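Drelthorpe tea room back open after refit

12th December – The Kuusk tea room in Drelthorpe is open again, with new tables, new cloths and a longer menu. It shut in August after a burst pipe brought down part of the ceilng. Repairs took longer than planned – plasterer let them down twice.

Owner Shafiq Gunawardena has kept the round wooden table from the old place and put a fringed check cloth on it. Takeaway cups stay. So do the plants.
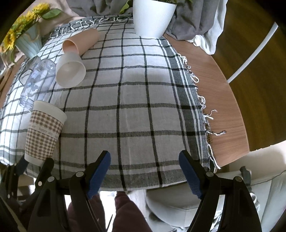
*Coffee cup, bottle and tipped plastic cups on the round table at Kuusk.*

Seats for 24 now, up from a handful. The refit cost £600 more than budgeted, mostly flooring. "I stopped opening the post for a bit," Mr Gunawardena said. "But the room's warmer, the door shuts properly and people can get a pram in."

Clearing up is down to customers at busy times, same as before. Empties go on the trolley by the till, not left on the tables please. The cloths are cotton, bought from Allel, and they stain – a fair few have been through the wash allready. Black, grey and white check, knotted tassels along the edge.

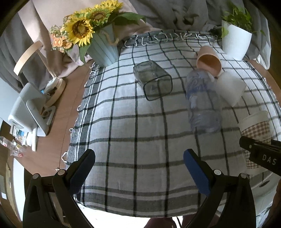 ## Opening times

Ten till four, closed Mondays to start with. Hot food stops at 2. Chaminda Haque is back in the kitchen and the lentil soup is back with him. Parking behind the Koseo building, free for customers.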